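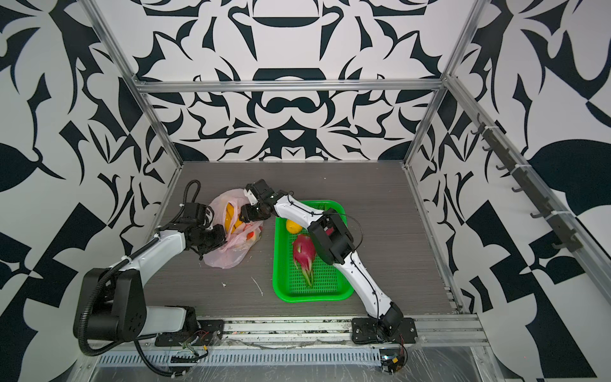
Questions about recording with the two-arm station

This page collects the questions which we receive most often from people who come to record demonstrations at Drarkis, or who want to use our recordings in their own training. It is kept by Lautaro Fuentealba. Last changed 27th May.

What is one episode?

One episode is one complete try at one task, from the moment the operator presses the pedal until the moment the operator presses it again. For the groceries task it means: the fruit is in a thin plastic bag or partly in it, a tray is on the worktop, and the two arms have to bring all the fruit to the tray. A typical episode of this task takes 60 seconds. If yours takes double, please do not worry, we keep it.

Why fruit in a bag? Would blocks not be easier?

They would be easier, and we started with them. The policy learned blocks very fast and then could do nothing with a bag. Thin plastic changes its shape each time you touch it, it hides a part of what is inside, and it sticks to the fingers of the gripper. We have to show the system many different ways a bag can lie. Bananas are a good test, they are long and they catch on the opening. A lemon rolls. A dragon fruit has scales which the plastic likes to hold.

Do I have to use both arms?

For the bag, yes. One arm works on the plastic and the other one goes for the fruit. You may change the roles during an episode if it feels natural to you, but please do not leave one arm hanging still for the whole episode. We have a separate set for tasks with one arm, and mixed files make trouble in it.

How many episodes do you need from me?

A full set for one task is 200 episodes, divided between all the operators who work on it. We do not ask any person to record more than two hours without a break. After this time the movements become lazy, and the system learns the lazy movements too.

May I arrange the fruit nicely before I start?

Please do not. Use the start card on the screen. It tells you which fruit begins in the bag, which one is already on the tray, and on which side the bag opens. Inside these limits, drop the things as they fall. When I look at old sets from last August, I can see that one operator put the lemon in the same corner every time — the policy trained on them went to this corner even when the lemon was somewhere else.

What if I drop a fruit?

Continue. Pick it up with the arm if the arm can reach it, and finish the episode. A drop with a recovery is very useful for us. If the fruit is out of reach, press the pedal, mark the episode as "lost object" and begin a new one. Do not put your hand into the workspace while the recording is on.

And if the bag tears?

Small tears are fine and you can go on with the same bag. When the tear is so long that fruit can leave through it, finish the episode, mark it "bag torn" and take a new bag from the box. We change the color of the bags from time to time, so do not be surprised if yesterday you had another one.

Should I clean the worktop between episodes?

Only if something could block a gripper. Small scraps of plastic or paper may stay. Kitchens also have them, and we prefer that the system sees them.

Why are the walls covered with black and white patterns?

We change the background prints between sets. If the walls are always plain, the policy may fail when it is placed in a room with furniture and posters. Strong patterns are a hard case on purpose. Some operators tell us that the prints make their eyes tired. In this case ask for the screen view with lower contrast, it does not change what is recorded.

Which camera views are saved?

A fixed view of the workspace and the views from the arms. All of them are saved with the same clock, together with the joint positions and the opening of the grippers. Before your first episode, look at each view on the screen. If a cable hangs before a lens, call the person on duty and do not pull it yourself.

The motion feels slow. Can I make it faster?

The speed has 3 levels in the Zutley control program. New operators work on level 2. Please stay there until you have finished your practice round. Level 3 is for tasks with hard objects only, and not for the bag.

What do I do when an arm stops alone?

It is usually the force limit. Most often it happens when a gripper pushes against the worktop through the plastic. Release the handles, wait for the message on the screen, and press "resume". If it happens two times in the same episode, discard this episode. The boards and the wires in front, under the rails, are not to be touched by operators — not even a connector that seems loose.

Who decides if an episode is good?

Two persons watch each episode at high speed and give it one of the labels: success, partial, or failure. Partial means that at least one fruit reached the tray. Failures are not deleted. We use them to train the part of the system which judges whether the task is finished.

Will I be seen or heard in the recordings?

No sound is recorded. The operator sits outside of the views. If your hand or sleeve comes into an episode by mistake, mark it and we will remove it from the set.

Can I get the data for my own project?

The groceries task is shared with our partner groups Ekanayake and Skiltton at the moment. Other groups can write to us with a short text about what they want to train. Please tell us also which arms you have, as the joint values are of little use for arms with other proportions.

Can I eat the fruit after the session?

No. It has been squeezed by grippers many times. There is clean fruit in the kitchen, in the bowl next to the coffee machine.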